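Gallery: Tables, Partitions and Small Storage at the Penham Workroom

The Penham workroom was refitted over the spring. This page collects the pictures and the notes that go with them, for members who asked about surfaces, spacing and what is kept where. The notes cover the furniture and the bowls and balls used in the tabletop sorting exercises. Electrical work and flooring are on the Gralurik page.

Layout

The room is divided by partition walls into bays. Each bay takes two long tables set parallel, with a narrow gap between them. The gap is for cables and for cleaning access. It is too narrow to walk through, and chairs should not be pushed into it. The tables in the first bay were set at an angle to the door after the first week, when it was found that a straight layout blocked the cupboard.

Table height is 77 cm. The tables are not adjustable. Users who need a lower surface should ask for the Josstead bench, stored in the end bay with its legs folded.

Surfaces

White was chosen for all tabletops. It shows pencil, glue and crumbs, so marks are found early. It also gives a plain background for small colored items, which helps when sorting by shade. The drawback is glare. The tubes over bays one and two were changed in March, and complaints stopped in bay two. Bay one is still under review.

Wipe down with a damp cloth and mild soap. Abrasive pads have already dulled one corner in bay three – the damage cannot be polished out. Tape may be used for marking out positions but must come off the same day.

Partitions

Light gray panels, joined by metal seams. Nothing is to be pinned or screwed to them. Stands may be placed against the wall at the far end of a table if the cable is led straight down behind. Do not run cables across a tabletop.

Bowls and balls

The bowls are from the Âu set: low, round, and white outside. The set came as 8 and replaced the deeper plastic tubs, which tipped when a ball was dropped in from above. A low bowl stays put, and the ball can be reached without putting the whole hand inside.

Balls are stored by size in the drawers under the window. The largest size that still sits inside an Âu bowl is the one used for the placing exercise. Smaller balls roll around the base and are harder to pick up cleanly. The stock list gives 138 balls in total, including the foam ones that are due to be replaced.

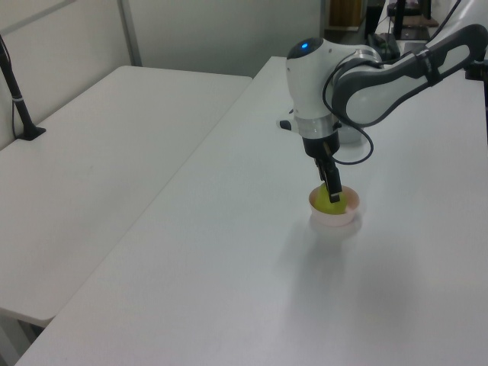 Placing exercise. White bowl, yellow-green ball, rest of the tabletop clear. The ball nearly fills the bowl and shows above the rim.

A reader wrote in to say that the low bowls are fine on a level table but creep on the Josstead bench, which has a slight fall toward one end, and asked whether a thin rubber mat would be allowed. Mats are allowed on the bench only. On the white tables they leave a gray ring that takes several cleanings to remove.

Bowls go back on the open shelf, stacked no more than four high. Balls are returned to the drawer marked with their size. Replacement labels for the drawers are on order.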